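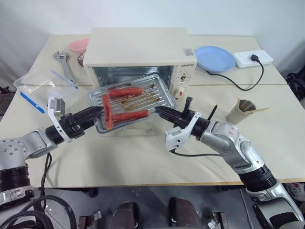 Chapter 6

The Small Oven

If you have ever lived in a rented room with a single outlet to spare, you already know a good deal of what this chapter has to teach. The countertop oven, or toaster oven as most families call it, is the first oven many of us learn to use, and quite a few of us never feel the need for another. It browns toast and warms leftovers, of course, but it will also roast a pan of carrots, bake a potato, and cook sausages for a small supper while the big range in the corner stays cold all through July.

In the last chapter we worked with the full-size oven, and you may remember how much time we spent on rack positions and on waiting for the heat to settle. A small oven asks for a different sort of attention. The food sits close to the heating elements, sometimes closer than you would like, and the whole cavity gains and loses heat quickly. Open the door for a long look and you have let out much of what you were cooking with. Leave the door shut and forget the time, and the ends of your sausages will be black before the middles are done.

We will begin with the controls, and then move on to the tray, a part that students tend to take for granted. A ridged tray holds the food a little above its own fat, so that the underside has a chance to brown. It also makes a fine place for skewers to roll about and settle in the grooves, and you will want to learn how to lay them. Sausages on thin wooden skewers are our practice food for this chapter. They are cheap, they are forgiving, and they show you very plainly where the hot spots are. Three on one tray, one along the back, one down the side, and one across the front, will tell you more about an oven than its instruction booklet — and you may eat the results.

Soak wooden skewers before they go in. Keep the bare ends away from the elements, turning the sausages so that the wood points toward the middle of the tray wherever you can. When you draw the tray out, hold it by both sides and keep it level, and have a clear stretch of table in front of the oven ready to receive it. A tray that tips will send hot fat toward whoever is holding it. Leave a few inches of open space on every side of the oven too, and store plastic bags and plastic bowls somewhere else while it is on.

By the end of this chapter you should be able to:

set the temperature and timer on a two-knob oven
load and unload a tray safely with both hands
find the hot spots in an oven you have never used before
cook skewered sausages through without scorching the wood
clean a ridged tray and a crumb tray properly

Words to know: cavity, element, crumb tray, preheat, hot spot, carryover cooking

Before you read on

Look at the oven you have at home, or at one of those in your classroom kitchen. How many knobs does it have, and what is marked on each? Write down your answers in your kitchen notebook and keep them handy for Section 6.1, where we turn the first knob — gently, please — and see what happens.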